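Desk stuff, end of year clear-out

29/12/2018. Quick page before I forget what went where. Drawers at the Arkville place are finally done, took 2 evenings and one very bad cup of tea. Everything small got sorted on the wood table first, then boxed. Captions are short, sorry, typing this between loads.

Pencil box first. Purple see-through one, lid that hinges up. Crayons in, the blue sticky notes in, then pens and markers along the bottom. I like being able to see whats inside with the lid shut. Had a tin from Felholm before this and never once knew what was in it.

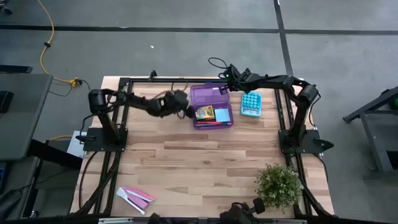
Hannelore Janssen wants the crayons for her Killeseck kids in April, so they stay together in their box. Same with the markers, once I've tried them all on scrap paper. Dead ones go out. Pens I'm less strict about.

Calculator: light blue, round teal buttons. Keeping it. Lives next to the pencil box, not in it, too wide I think and I'm not going to force it.

Stapler, the pink and white one. Staples for it are in the hall drawer, about 20 strips left. Please put them back there!!

Little green plant stays out on the table. Everybody who comes by asks for a cutting, ask me in spring.

Still to do: the Kettler folders, the envelopes, shelf 17 in the back. Labels are printed allready. More when I get to it.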